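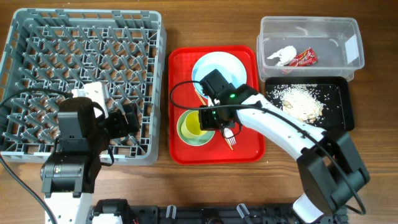

Tallthorpe College Robotics Forum
Student Projects: Table Clearing Task, September round
Posted by B_Malik_Tutor, 9.15 am
1299 views, 40 replies

Colleagues and students,

This thread has been opened for discussion of the table clearing task, which all second-year groups are required to attempt before the visit to Irnavbridge. Groups are reminded of the following points.

The tableware is to be moved from the red tray to the grey rack. Wrappers and used tissue belong in the clear container. Leftover food is to be emptied into the black tray before the bowl is racked. Both arms must be used during the run, although they need not move at the same time.

Each group will submit 50 recorded runs. A run in which an item leaves the table is to be kept in the submission and marked as a failure. It should not be deleted.

Questions concerning marking should be raised in this thread so that all groups receive the same answer.

Babar Malik
Course Tutor

Drultton_Group (9.52 am)

Thank you for the notice. Our group wishes to query the order of work. The sheet states that food waste should be dealt with first. We have found it more reliable to rack the plate first, as the right arm otherwise has to reach across it with a full bowl. May the order be changed without loss of marks?
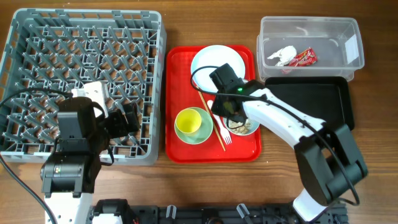

The shared bench, with the bowl of leftovers on the red tray beside the fork and chopsticks.

marwat_arms (10.20 am)

With respect to the Drultton group, we would ask that the order remain as printed. Our programme was written to the sheet, and we spent a considerable part of the month on the emptying movement. If other groups may leave the hardest step until last, their early runs will appear stronger than ours for reasons unrelated to the quality of the work.

We would also request a ruling on cutlery. The sheet refers to "tableware" throughout and does not state whether chopsticks count as one item or two.

Drultton_Group (10.41 am)

We do not accept that emptying the bowl becomes easier when it is done last. The movement is the same. What changes is the space available, and planning the use of that space is surely part of the task. The marking scheme gives credit for planning under section two.

B_Malik_Tutor (11.05 am)

I have considered both submissions. The printed order will stand for the first half of the runs. In the second half, groups may adopt any order they choose, provided that it is stated in the log before the run begins. An order chosen during a run will not be credited.

Chopsticks will be counted singly. A cup and the saucer beneath it are likewise two items and must be racked separately.

quiet_bench (11.30 am)

May I raise the matter of the wrist view? Several of us have been training on the overhead view alone, and placing a plate between the pegs has proved to be the weakest part of our runs. From above, it is difficult for the program to judge whether the edge of the plate has cleared the pegs. The wrist view shows the gaps far more plainly, and I would recommend it to any group still having trouble at the rack.
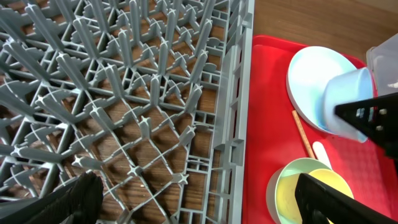
marwat_arms (11.48 am)

We tried this and cannot fully agree. The wrist view was helpful for the last part of the movement, but our results became worse when it was used from start to finish. We now use it only once the arm is over the rack. Groups should also note that the additional recordings fill the shared drive quickly. Ours stands at 1523 files already.

quiet_bench (12.10 pm)

That is a fair point, and I should have been clearer. We use both views together. I do not suggest that the overhead view be given up.

B_Malik_Tutor (12.34 pm)

Either arrangement is permitted. Groups are asked to state in the report which views were used and at which stage of the movement. Files not needed for the submission should be removed from the shared drive by the end of the month, and the Marwat group is asked to attend to this first.

3 people found this thread helpful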